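Corkska Fire Reports: data card

Version 14, released 24 January 2018. Maintained by Nabil Khasawneh and Rawan Qaisi.

Contents

The set holds 2,000 short news reports on structure fires, wildfires and fires on disused industrial sites, taken from small local papers and radio station websites. Each report is stored as one row. Photographs printed with the reports are left out, but their captions are kept in a separate column, as captions often carry the only mention of who was at the scene.

Fields

report_id: integer, stable between versions
outlet: short code, see outlets.csv
place: as printed, spelling not corrected
cause_stated: yes, no or under investigation
cause_text: the sentence giving the cause, if any
injuries: as printed; blank means the report is silent, zero means it says there were none
caption: all captions, joined by a vertical bar

Duplicates

Many sites print a caption twice, once beside the photograph and once under the headline. The Etano script removes the second copy if the two match exactly. Captions that differ by a comma or a full stop are both kept. Updates to a running story count as separate reports and share a value in the story column.

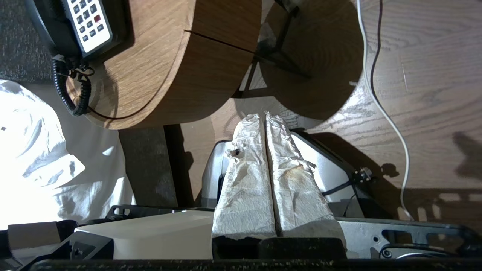

Hala Abu Hammour wrote in to say that treating updates as separate rows inflates the count for large fires, and that anyone working out how often a cause is given should group by story first. We agree, and the summary table now does this. The old table is kept as summary_old.csv.

Labelling

Cause labels were set by hand. Dinesh Tiwari and Elie Issa each read the same 300 reports and disagreed on 14 of them, mostly where a fire chief was quoted as guessing. Those are now marked under investigation. The remaining reports were read by one person only.

Known problems

- Reports from the Levodov outlets have no time of day.
- In 60 rows the place field holds the name of the paper's home town - these are flagged in place_check.
- Estimates of damage are not converted between currencies.

Use

Reports should not be used to rank fire services or to work out response times. Corrections can be sent to either maintainer with the report_id in the subject line.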